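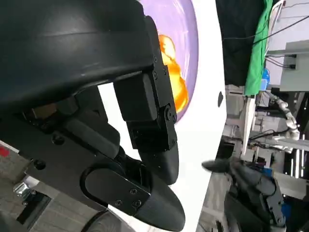

Participants wanted — kitchen chores study, Nerkiscombe

Can a machine clear up after tea yet? Sometimes. Plates it manages, soft or lumpy food is another matter. We need people who do this stuff every day to come and tell us where it goes wrong.

2 hours, Thursday evenings through June. £50 a session, paid on the day. Vurkley building, room 204, step-free.

You'll clear a table your own way, watch the arms try the same, then fill in a short form. No tecnical knowledge needed. Over 18s only. Cooks, carers, cafe staff, parents esp welcome.

Bring glasses if you wear them. Tie long hair back pls.

To book — ring Gönül Tatlı on ext 3648, mornings best. Leave a mesage if no answer.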